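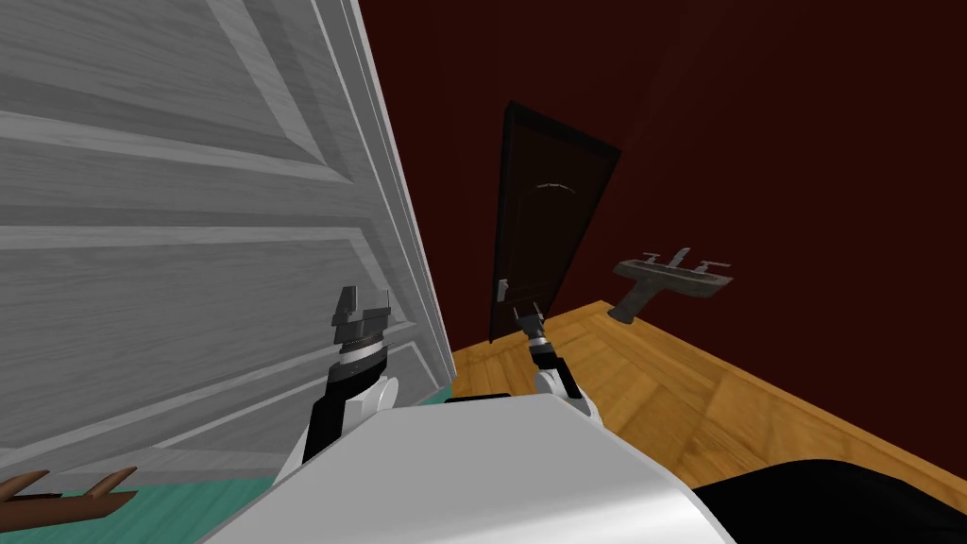
**Week 6: Can machines do chores yet?**
Notes by Muthoni Ondieki. Reading: Sepp, chapter 2.

Short answer: some chores, in some rooms, with someone nearby.

## Doors

Most household jobs start with a door, so we start there too. A person opens one without thinking. A robot has to

- find the handle and judge how far away it is
- grip it and turn it the right way
- move its base while the arm keeps hold
- get through without hitting the door or the wall

The third step causes most of the trouble. A door swings on a fixed arc. If the base drives a little off that arc, the arm ends up fighting the hinge. Lever handles are easier than round knobs for a gripper with two fingers.

## Simulation

Practice in a simulated house is cheap, and a bad run breaks nothing. The Beseck exercise has 233 practice runs. Simulated hinges are often too smooth, though, and real ones stick. A method that does well on screen can stall at the first swollen door.

## Shop floor

Rasmus Sepp's notes on the Hillo packing line make a useful contrast. Boxes arrive at the same height, facing the same way, and the floor is kept clear. Homes offer none of that. Cleaning a bathroom sink means reaching around the faucet, and wiping hard enough without knocking anything.

## For next time

1. Pick one chore at home and write down every step, including the doors.
2. Mark the steps where you used touch more than sight.

Bring it on paper. The Wundondale visit is in November.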